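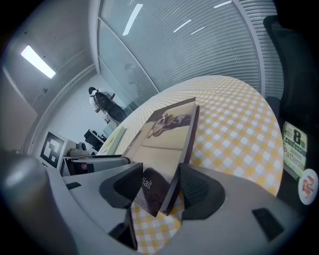 Hardcover with a photographic cover in beige and tan.

Killosen Book Records

A table of secondhand book listings, cleaned up for cataloging work. Compiled by Chunhua Cai. Last changed 08/07/2020.

What is in it

The main file, killosen_books.csv, has 2757 rows. Each row is one physical copy of a book, so a title with three copies on the shelf has three rows. The copies come from two shops, Vodalis and Florkska, and from the Liao collection, a private library that was sold in one lot and listed shelf by shelf.

Most of the books are general trade titles in English: novels, memoirs, cookbooks, local history, pets and gardening. There is very little science and almost no textbooks. Children's books were listed at Vodalis only.

Files

killosen_books.csv: the full table, UTF-8, comma separated, header row included
subjects.txt: the subject words allowed in the subject column, one per line
changes.txt: what was fixed and when
check.py: reads the table and prints any row that breaks the rules below

Columns

copy_id: a letter for the source (V, F or L), then a number. Never reused, even if a row is removed.
title: as printed on the title page, not the cover. Subtitles go after a colon.
author: last name, first name. Several authors are split with a semicolon.
publisher: as printed. Imprints are not merged into the parent company.
year: year of the printing in hand. Blank if the book does not give one.
binding: hard, paper, spiral or other.
jacket: yes, no or none issued. Only filled in for hardcovers.
condition: a number from 1 to 5, see below.
subject: one word from subjects.txt.
notes: free text, up to 200 characters.

Condition grades

5 means no marks or wear that the lister could find. 4 is light shelf wear. 3 is a sound reading copy, with a name on the flyleaf or some fading allowed. 2 has a loose hinge, stains or heavy underlining. 1 is missing pages or boards.

The two shops used their own words for condition ("fine", "VG", "nice clean copy") and these were turned into numbers by hand. Vodalis tends to grade high. If you compare condition across sources, take one point off V rows with a grade of 5 and see if your result changes.

Known problems

111 rows have no year. Nearly all of these are book club editions in the Liao collection. Do not fill them in from the copyright date, which is often much earlier than the printing.

Titles from Florkska were first typed in all capitals. They were changed to title case by script and then read through once. Names such as McBride and de Vries may still be wrong.

Some 693 rows have an empty notes column. An empty note does not mean the copy is free of faults, only that the lister did not write anything.

Subject was assigned from the title and the back cover text. Memoirs about animals are under "pets" if the animal is a pet and under "nature" if not. A few horse books could go either way and have been left where the shop put them.

There are no prices. Both shops asked for them to be taken out.

Using the table

Run check.py from the same folder as the CSV:

python check.py killosen_books.csv

It needs Python 3 and nothing else. If it prints no rows, the file is clean. Spreadsheet programs may turn copy_id or year into something odd on opening, so import both as text.

Sending corrections

Open an issue with the copy_id, the column and the value you think is right. If the fix comes from a copy of the same book that you own, say which printing you have. Corrections to author names are welcome without further proof. Corrections to condition cannot be accepted, as the copies have been sold.

The next round of fixes is planned for October and will cover the Florkska titles first.

License

The table and the script may be used and changed for any purpose. Please credit Chunhua Cai and give the date of the version you used. Book titles and publisher names belong to their owners.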